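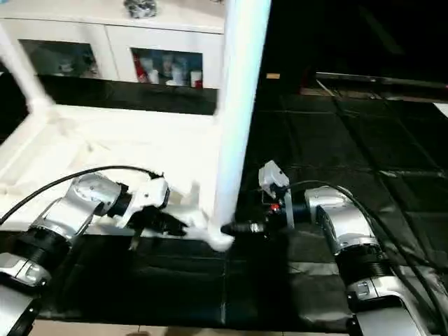 Bringing the white chairs in for the winter

December 12, 2024

I should have done this back in the fall, I know. Every year I tell myself that the plastic chairs will come in before the first frost, and every year I am out there in a coat and two pairs of socks, knocking ice out of the seats. We have eight of them now, which is more than a house with three people needs, but you try turning away a chair when Rupert Brunner is standing in your driveway holding it out to you. (He was moving to a condo. He also gave us a birdbath.)

I have a real fondness for these chairs, and I'd like to say so before I get into the cleaning. My aunt had the same kind, or near enough, lined up along the side of her garage, and every graduation and birthday and funeral lunch in our family happened in them. They pinch the backs of your legs in July and they slide if you lean back after a big meal, and I wouldn't trade them for the nice teak set in the Haugland catalog even if someone else was paying. Well, maybe if someone else was paying.

Anyway! The part I always used to skip is the underside. I'd give the seat and the arms a good scrub, stack everything up, and feel very pleased with myself, and then in April I'd pull the stack apart and find that whatever had been living under chair number three had moved onto chair number four. So now every chair gets turned over first, before any water comes near it. There are all those molded ridges and hollows that you never think about when you're sitting on them, and that is where the dirt goes. An old toothbrush does it. So does a bottle brush, if you don't mind buying a new bottle brush afterward.

I put something dark down on the floor for this job, and I'd recommend it to anybody. A white chair on a pale floor looks clean when it isn't, and against black you see every smudge. It also keeps the feet from scraping.
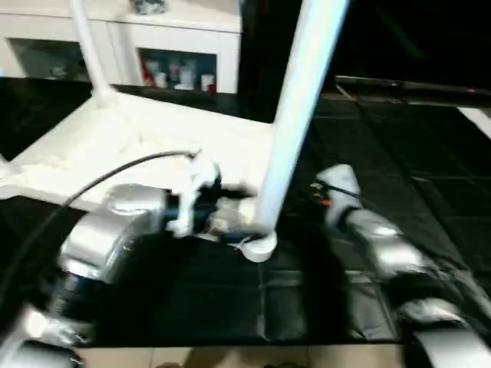 The feet deserve a minute of their own, too. They take all the weight and all the mud, and the rounded ends wear down faster than you'd expect on a rough patio. I run my thumb around each one and feel for cracks. Prakash Rao next door lost a chair that way at his son's engagement party, with his brother-in-law in it, and the brother-in-law has told the story so many times that the chair is now about four feet higher off the ground than it was.

For the washing itself I use warm water and dish soap, and for the gray film that won't budge, a paste of baking soda left on while I go and have a coffee. I tried a spray called Clostico a couple of summers ago and it did work, but the smell stayed on the chairs for nearly 50 days and my daughter refused to eat outside. Shuk-fan Ng from my book group swears by plain vinegar. I haven't had her luck with it, though she has newer chairs than I do and a great deal more patience.

Then they have to dry, all the way, before they get stacked. I stand them on their feet for this, with a little tilt so nothing pools in the seat, and I leave them overnight. Don't make a stack of more than four or you'll be out there in spring with one foot on the bottom chair, pulling at the top one and saying things the neighbors can hear. A sheet of newspaper between each pair helps a lot.

I still have two left to do, plus the birdbath, which I have been walking around since August.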